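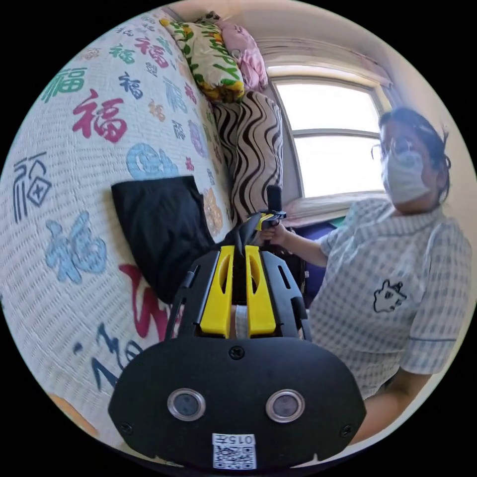

## Getting wax out of a tablecloth

Let the wax harden before you touch it. If it's still soft, put the cloth in the freezer for an hour in a plastic bag. Once it's hard, lift off what you can with the back of a butter knife. Work from the outer edge of the spot toward the middle.

Lay the cloth on a folded towel you don't mind staining. Put plain brown paper over the spot and another piece under it. Paper towels work too, but use the kind with no printing.

Set the iron to low, no steam, and press for a few seconds at a time. The wax moves into the paper. Shift to a clean patch of paper each time and stop when nothing more comes up. It usually takes me 3 or 4 rounds for one dinner candle.

Colored candles leave dye behind. Dab it with rubbing alcohol on a white rag, testing on the hem first. Don't use alcohol on acetate.

Wash the cloth as the label says and line dry it. Keep it out of the dryer until you've looked at it in daylight, as heat sets any dye that's left.

## Wax on wood

Skip the iron. Chill the spot with ice in a bag, keep the wood dry, and push the wax off with an old plastic card. Buff with a soft cloth.

## Wax in glass holders

Stand them upside down on a foil-lined tray in a 170°F oven until the wax runs out. Wipe them with a paper towel while they're warm, wearing a mitt. Wax goes in the trash, never down the sink.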